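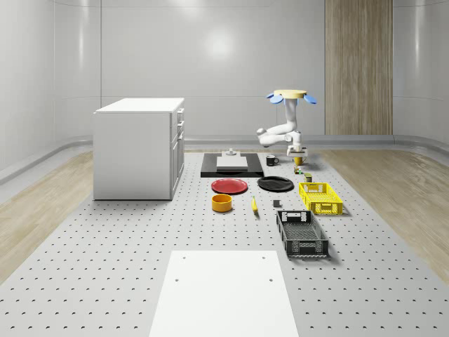

Packing at Hendham wants to know who answers for a bad tote once the arm does the sorting. The line lead's view, passed on this morning, is that it should be whoever signed the shift sheet, same as now.

Home | Notebook | Benches | Search

May, 2:40 pm. Torkier cell, sim only. Ran 262 picks on the new layout and 68 need a second look. Grip height on small items first.

Staffing as it stands: 3 people per shift on sorting, 2 if the cell goes in. The third moves to returns, same pay grade. That still has to be in writing before we show anyone a demo.
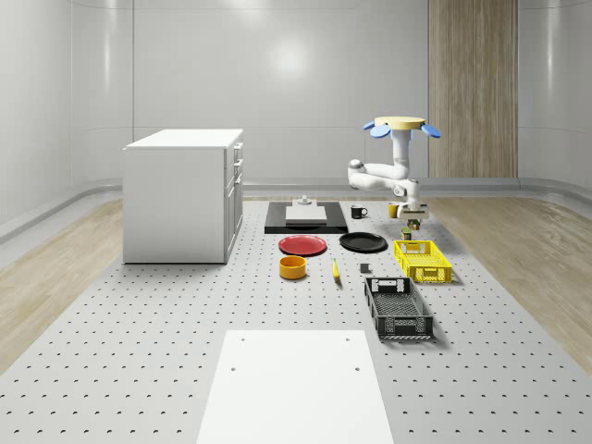 Sim view, gripper over the two green cans, crates in front.

Ask Pavlović for the revised shift sheet. Breaks stay as they are.

Print this entry | E-mail this entry

Recent entries
Zanosine label trial
Returns bench, new lighting
Shift sheet, draft 2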